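Reserved seating vs. floor for the Prinlow show at Matheson Hall?
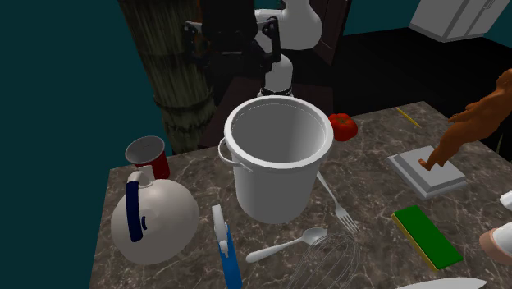 Dark marble countertop with a robot behind it.

Posted by lallville_fan
Presale for the Prinlow tour opens at 10 in the morning and I have one code. The options at Matheson Hall are general admission floor at $85 or reserved lower bowl, row G, at $152. I'm 5'2" and want to see the band, not only the screens. Does the code lock me into one price level? Also, does the fan club package include early entry?

girnon_row_c
The code isn't tied to a price level. It opens the whole presale map, with a limit of four tickets per order. Early entry is a separate add-on and applies to floor tickets only. At the Girnon date it covered 319 people, let in 30 minutes before general doors. At your height I would take the lower bowl. The floor there is flat, and the stage was set fairly low on this tour. Check the side sections before paying, as the lighting towers block part of the stage from the end seats.

setlistkeeper
floor. always floor

tapedeck85
Agree on the lower bowl. Two corrections to the above: the add-on was capped at 400 for the October shows, and the ticket limit is set by the venue, so it may differ at Matheson. Log in to your account before the sale opens and save your card. The cart timer does not stop while you type in a card number.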